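Home | Opinion | Music | Community | Contact

Music Lessons Belong in the Public Budget

14 comments | Share

The town of Conton will decide in March whether to keep paying for group music lessons at the Gukolwood Center. The cost to the town is modest, and the program served 147 residents last year, most of them under the age of sixteen. It is the position of this column that the lessons should continue, and that the fee paid by families should stay where it is.

Those who oppose the funding have made a fair argument. They point out that free instruction is now available on any phone, and that a young person who truly wants to learn the ukulele or the keyboard can do so at home. Wenceslao Figueroa, writing on this page last month, called the lessons "a pleasant extra" and asked why taxpayers should support a hobby.

The question deserves a serious answer. Learning alone from a screen suits some students very well. It does not teach them to listen to the person in the next chair, to come in on time, or to play softly while someone else carries the tune. Those skills are learned in a room with other players, and a beginner will rarely find such a room without help. Private teachers in the area do good work, but their rates are beyond the reach of many households.

There is also the matter of instruments. The center lends violins and keyboards to families for the length of a term, and the annual repair bill comes to almost $3,000. Critics have described this figure as high. Anyone who has paid to have a single violin restored will find it reasonable.

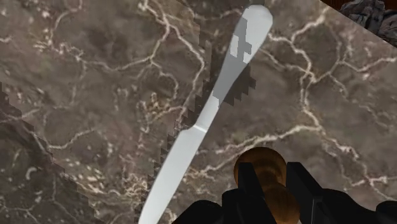

Jessie Cairns, who has taught the beginner strings class for four years, told the council that most of her students had never held a bow before their first lesson. Two of them now play in the regional youth orchestra at Liem. Results of that kind are welcome, but they should not be the test. A student who leaves after a year with a handful of songs and the habit of practice has also been well served - and so has the family that hears those songs in the evening.

The council may wish to review class sizes and the hours at which the rooms are used. Such a review would be proper, and the center has said it would cooperate. It can be carried out while the lessons go on.

Share this article | 37 shares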